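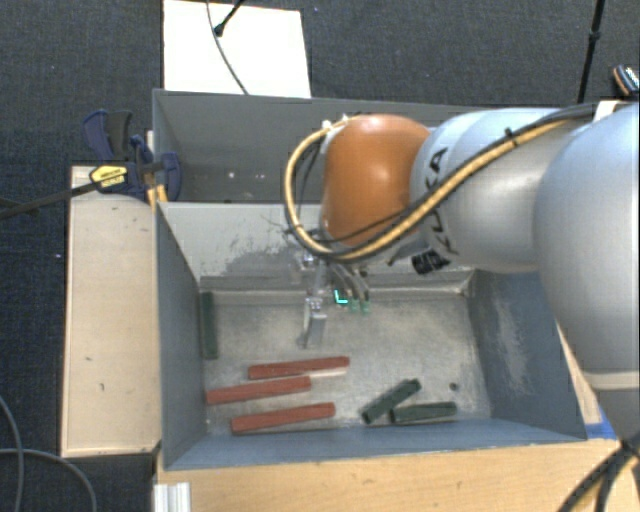
Nhung Lý reckons the second-hand bookshop died the day it got a coffee machine. She told me so across the counter of a second-hand bookshop, over a flat white, and when I raised an eyebrow at the cup she said that the coffee was very good and that this was precisely the trouble.

I have been thinking about it ever since, mostly in second-hand bookshops. Zamska, her place, is up a flight of stairs so steep that the Westerns are kept at the top as a kind of reward. The shop has traded for 14 years under the same name and nearly the same stock. A three-volume history of the wool clip sits by the window where it sat on my first visit, its spines bleached to the colour of weak tea, and I've come to think of it as load-bearing. The books are arranged by subject, then by author, then by where there was room.

People complain about this. They come in having looked something up on their phone, and they want it in their hand before the parking runs out. Lý has a list of things said to her by such people, pinned beside the till, and my favourite is "Do you have it in a newer old one?" She keeps no catalogue. She did once, on a computer that was itself second-hand, and gave it up when she found that customers who asked for a book and were told yes went home with one book, whereas those who were told "might do, try the back room" went home with four and a jigsaw.

This is the economic theory of the trade in its entirety. A shop selling new books sells you what you came for. A shop selling old ones sells you a memoir by a district nurse, a field guide to estuarine birds with half the estuary now under a marina, and a cookbook in which somebody has written "NO" beside the curried sausages. You didn't want any of them at breakfast. By lunch you're carrying them home in a bag that once held chook feed.

Across town, Gallum takes the other view. It is bright and level, you can get a pram down the aisles, and every book has a small printed sticker that tells you what it costs and, in a code I never cracked, how long it has been failing to sell. Tùng Tạ runs it with a serenity I found almost upsetting. He buys on condition, he prices on condition, and anything that lingers past its second August goes out the door to the op shop. I asked whether he ever regretted one. He thought about it for a decent while and said there had been an atlas.

I wanted to dislike Gallum and spent 20 dollars there in the first quarter of an hour. The crime section is immaculate. The poetry is in better nick than most poets. But I knew what I was looking at the whole time, and I left at half past two with exactly what I had gone in for, feeling slightly cheated, as you might after a short and efficient Christmas.

Condition is the great divide. There are buyers for whom a bookplate is a blemish and buyers for whom it is the point, and they shouldn't be seated together at weddings. The trade's own vocabulary is no help. "Very good" means fair. "Good" means bad. "Reading copy" means that it can be read, provided you hold it over a bowl. "Slight foxing" covers everything from a freckle to an archaeological event, and I once bought by post a "bright, tight copy, some wear" that arrived as two parcels.

I am a bookplate man, I'm afraid, and worse, an inscription man. On my shelves there's a guide to home plumbing given "To Lesow, with all my love, now fix it". I have no idea whether Lesow was a first name, a surname or a dog. The chapter on washers is well thumbed, the one on hot water systems pristine, and I've drawn my own conclusions about the marriage. Tạ would have priced it down for the writing. Lý charged me eight dollars and said she'd been sorry to see it go, although she says that about most things, including the jigsaws.

What both of them agree on is that there are too many books. The phone rings and it is somebody's aunt's house, all of it, garage as well, could they come Tuesday. Families are wounded to learn that the encyclopaedia, paid off in instalments and dusted for decades, is worth less than the bookcase. Lý has learned to look at it for a respectful length of time before saying so. Tạ says so on the phone. Both get called back, and both come home with a car sitting low on its springs, and under the encyclopaedias there is now and then something that makes up for the driving.

In Lý's case, this autumn, it was a carton marked Khổng in thick black texta, containing no books by or about anyone of that name. It held paperbacks, bus tickets used as bookmarks, a pressed leaf, and a school exercise book of chess problems in pencil, each with the solution on the next page and most of the solutions crossed out. It isn't for sale. It sits under the counter beside the coffee beans, and on slow afternoons she gets it out and has a go at one. She was on the eighth when I last went up. I sat down to help, made it considerably worse, and bought the first volume of the wool clip to apologise. She says I can have the other two when I've finished it.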